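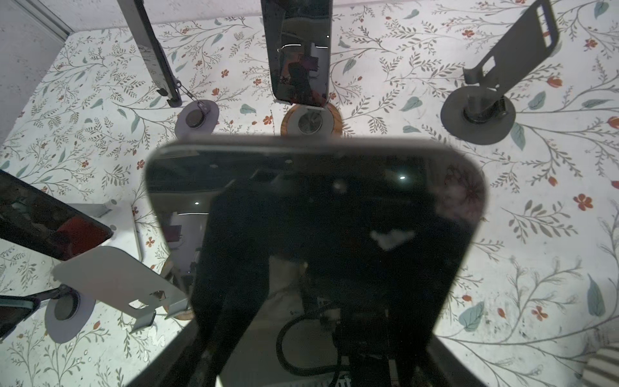
Figure 1. Phones and stands on a printed tabletop. Photo: Kirine project.

4.2 Where phones sleep

I went into the Damik survey expecting people to fib about bedtime, and some probably did! We asked 206 adults in Ham where they leave their phone at night, and most wrote down the bedside table (a few added little drawings, which I kept).
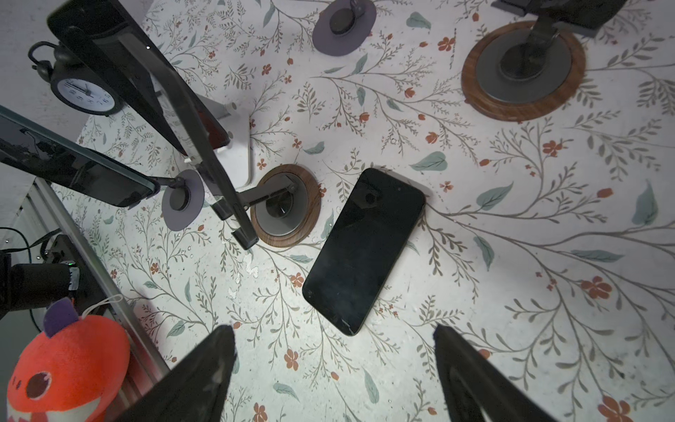

Did distance from the bed matter? Only a little: people who left the phone in another room reported falling asleep sooner, but the gap was small and I wouldn't lean on it.

What surprised me more was the alarm clock. Over 80 people told us they'd happily move the phone if they had another way to wake up — an answer we hadn't even put on the form, so it all came from the comments box.

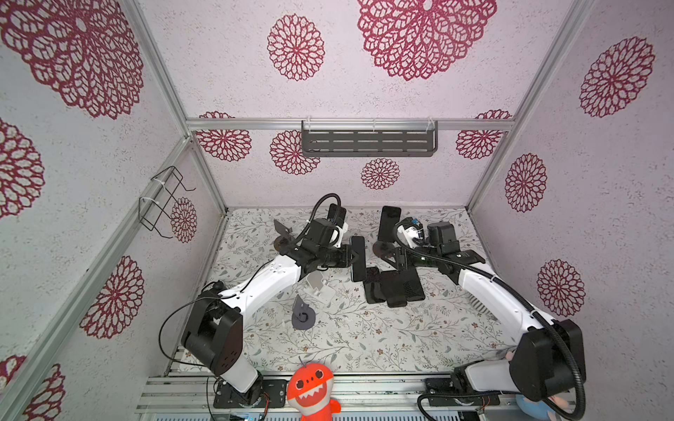
We went back to those comments in March and coded them by hand, using the Himomar list with two categories of our own added.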